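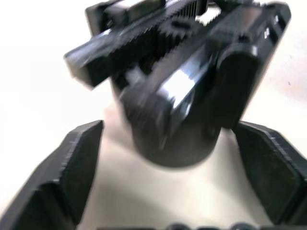

The view from the wrist at Haltum's workshop: two gripper fingers open wide under the rounded end of a black geared assembly.

I spent most of an afternoon in April watching people teach a robot arm to take hold of things, and I have to say I went in expecting something a lot more like a movie. What I got was a pale tabletop, a box of black plastic parts, a pot of very strong coffee and Bernadette Huet telling me to please keep my elbow off the bench.

Bernadette runs the collection sessions at Haltum, a small automation shop that moved into the old Tsolakis print works last year. (If you grew up here you'll remember the ink smell. It's still there, faintly, by the back stairs.) The project is called Irkier, and the idea is pretty simple to say out loud. A person guides the arm through a job by hand, the arm's camera and joints get recorded the whole way, and later on a learning system gets fed all those recordings and tries to work out how to do the job without the person.

One run through the job is called an episode. When I visited they had 255 of them in the can, and seven people take turns at the controls.

"Everybody drives a little differently, and we want that," Bernadette told me. "If it was only me, the arm would pick up all my bad habits."

The parts come from Vistedden, a company that makes adjustable window hardware and wants to know if an arm could handle some of the sorting. They're matte black for the most part, with shiny patches, a run of gear teeth on one side and bits sticking out where you'd least like them. I asked why they didn't start with something friendlier, like a block. Keith Gilchrist laughed at me, pretty kindly. They did start with a block, he said, and the block was boring by lunchtime.

The shine is a real headache. Keith looks after the recordings once they come off the arm, and he showed me how a glossy face can flare bright white in one moment and go dark the next when the part tilts. Then you've got motion blur whenever things move quickly, and the camera rides right there on the wrist, so a part can fill up most of the view. I figured they'd throw the blurry stuff away. They keep nearly all of it! Keith's thinking is that the arm will have to deal with the same blur when it's working alone, so it may as well meet it early.

What does get thrown out is anything where the driver stops to think. Long pauses in midair are poison, apparently, because the system learns to pause too. Keith had pulled 26 episodes the week before I came by, and he read me a few of his notes on them. "Hovered" was a popular one. Another just said "sneeze."

Naturally I asked if I could have a go, and naturally I was terrible. You hold a pair of handles and the arm copies you, and for the first minute your brain wants to do everything too fast. Manolis Raptis stood next to me and talked me down into it - open the fingers early, open them wider than you think, come in slow, don't chase the part. I chased the part. On my fourth try I got both fingers around it and held on for long enough that Manolis said "okay, that's a grab," and I felt about nine feet tall. My episodes were deleted before I had my coat on, which I think is fair.

There are two Manolises on the team, by the way. The other one, Manolis Kokkinos, prints the gripper fingers and swaps them out when they wear down, and he's been through several shapes already. He likes a flat inner face and an angled tip. He has a shoebox of retired ones under his desk and offered me a pair to take home, so those are now on my kitchen windowsill.

Does any of it work yet? Sort of. Myrto Giannakopoulos handles the training side, and she was careful with me about this. An early version trained on part of the set could line itself up over a part most of the time, she said, but it tended to close its fingers too soon. She thinks the fix is more examples of the approach, meaning that stretch when the fingers are open and the part isn't between them yet. So that's what the team was recording the day I was there, over and over, from every starting angle they could come up with.

I asked her how many more she wanted. She looked over at Bernadette, who was pretending not to listen, and said she'd take whatever she could get.

The sessions go on through the spring, and Vistedden gets to see the arm working by itself once Myrto is happy with it. Haltum is also looking for a few more people to drive, no experience needed, mornings preferred. Bernadette says the main thing is being patient and not minding a bit of repetition. Ask for her at the front desk, and use the side door on the alley, as the big one out front still sticks.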